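Search this blog... Go

My Mug Stand Obsession (Yes, It's Back)

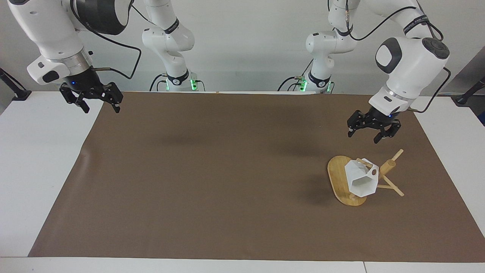 Page last updated in January

I have been wanting to write about mug stands for ages, and now I finally have an excuse! A mug stand on a big work table makes me happy every single time I look at it. There's so much room to spread out, sort, wipe, swap things over and start again.

My own kitchen is tiny (Lizelle Potgieter calls it "the hallway with a sink"), so for years my mugs lived in a cabinet, stacked two high, and I chipped more of them than I care to admit. Then I bought a stand from Vernis, and wow. I've got nine mugs now, and they all get used, even the ugly souvenir one!

A few things I've learned from living with mine:

Heavy mugs go on first, low down, and then I go across to the opposite side. If I load up one side I can feel the whole stand start to lean.

Handles all facing the same way. It looks nicer, sure, but it also means I can grab one at 6 a.m. with my eyes half shut.

Give the thing some space! Mine was jammed up against the toaster for months and I kept knocking my knuckles. I slid it over by the window and it's a different life.

Jiahui Duan wrote to me after my last kitchen post and said she puts a folded dish towel under hers so it doesn't slide around. I tried it the same evening, and I love it (the rattling stopped too, bonus).

Next on my list is a second stand for the espresso cups, which are still rolling around in a drawer. I've been eyeing a little one from Sureo but can't decide between that and just hanging hooks under the shelf. If you've done the hooks, please tell me how you got them straight!

692 shares
9 comments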